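Notebook – perception and grasp planning
September 21, 2019

Picked up again on the fruit problem, which I had promised myself I would leave alone until the Cuvasden work was out of the door, but there we are. Vlasta Yordanov had been through my notes from April and left a very kind page of comments in the margin, most of them about how the planner chooses which piece to go for first. She is right that it dithers. When two round things of nearly the same colour touch each other, the segmenter hands over one big blob, and the planner then aims, quite happily, for the crack in the middle.

So I spent the morning on splitting. I ran the old model over all 1527 labelled views and pulled out the ones where a tomato and an orange had come back as a single object. There were 73 of them, more than I had hoped, and a good many had the same sort of background: patterned cloth, lots of small shapes, plenty of colour.

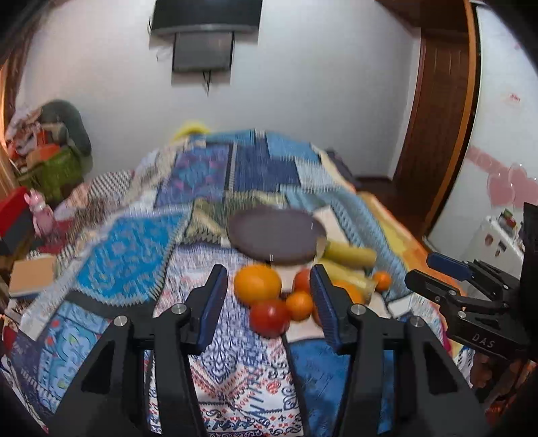 Photo: Flistmont notebook, gripper view

The patchwork quilt is a proper test for us. The edge detector finds pink and turquoise panels everywhere and wants to make objects of them, and then there is the banana with clear plastic over part of it, where the mask tends to stop at the bag. I have turned the edge weight down and let depth have more of a say – crude, but the tomato under the large orange now comes out as its own piece, and so does the one behind the right-hand finger pad, though its outline is ragged.

Jaw masking still needs care. Prulero subtracts a fixed shape for the fingers, and the blue pads were leaking into the fruit mask by 11 pixels or so on the right. I have moved the mask into the config file so that we can all stop editing the source (I know, I was the worst for it).

Left to do: rerun the 73 with Wei's depth filter switched on, check the four worst by eye, and answer Vlasta about the ordering cost. I would like to try her idea of scoring by free space on both sides before size comes into it. Branch is pushed, tests pass except the slow one, which I haven't run.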